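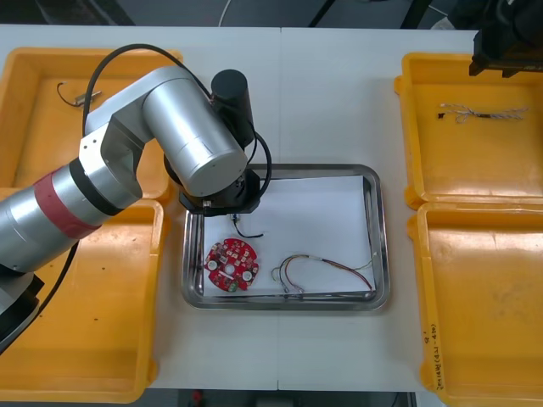 Yellow bins and a metal tray on a white tabletop.

Nkrumah Nutsugah owns 61 boxes and would like it known that he used to own more. He sorts other people's belongings for a living, mostly for families emptying a house after a death or a sale, and he has strong opinions about the junk drawer.

"People call it the junk drawer so they don't have to look in it," he says. "Call it the battery drawer and you'd be ashamed of the soup packets by Friday."

We meet at his kitchen table in Drostness, where the junk drawer is locked. He says the lock came with the cabinet. I ask where the key is. He looks at the drawer.

Nutsugah came to sorting by way of the parts counter at Segers, a hardware store with 1623 small drawers and one man who knew what was in them. The man retired in December and took the system with him, in his head, to his sister's place by the lake. "We sold nothing but paint for a week," Nutsugah says. "You could have any screw you wanted, as long as you found it yourself."

He relabeled the whole wall, mostly at night. After that his aunt asked him to do her garage, and her neighbor asked what he charged.
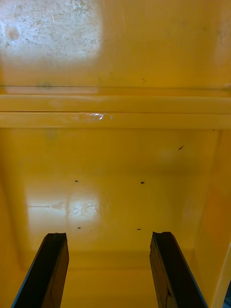

His first rule is that a home gets one box for things without a home, and the box has to be shallow. Clients hate this. They want the deep one, because the deep one lets them put off the decision until spring. He'd much prefer they bought something bright and plain, the sort of yellow plastic bin with rounded corners where a lone rubber band looks ridiculous against the bottom. "Wicker is for people with secrets," he says. He has a wicker hamper in the hall. It belongs, he says, to his wife.

He is less strict about paper than I expected. Manuals can go, except the one for the boiler. Birthday cards can stay for a year, and then you read them again and see how you feel. He once spent an entire afternoon with a client in Puvard who had kept 160 takeout menus, most of them from places that had closed.

"Did she throw them out?"

"We ordered from one of the others," he says. "The dumplings were very good. Then she kept the new menu too."
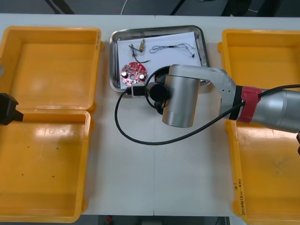
The trouble with labels

Nutsugah used to label everything. He owned a Zekenis label maker and took it on vacation. Then he went back to see a client and found a box marked CANDLES with a waffle iron in it – the family had simply gone on believing the label for two years and bought new candles every time the power went out.

"A label is a promise, and people are busy," he says. These days he labels only what goes above head height. Anything lower, you can lift the lid like an adult.

He takes 4 clients a month and turns down couples who haven't agreed on the garage. I ask whether anyone has ever called him back to say they missed something he'd talked them out of.

"A fondue set," he says at once. "Orange. She calls every winter."

Has he apologized?

"I bought her another one. She says the forks are wrong."

On my way out he offers me a box of extension cords, coiled and tied, and I'm halfway to the car with it before I remember that I have a closet full of them at home.

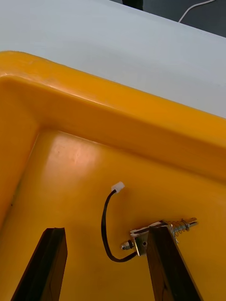
A yellow plastic tray with a raised rim, lightly scuffed.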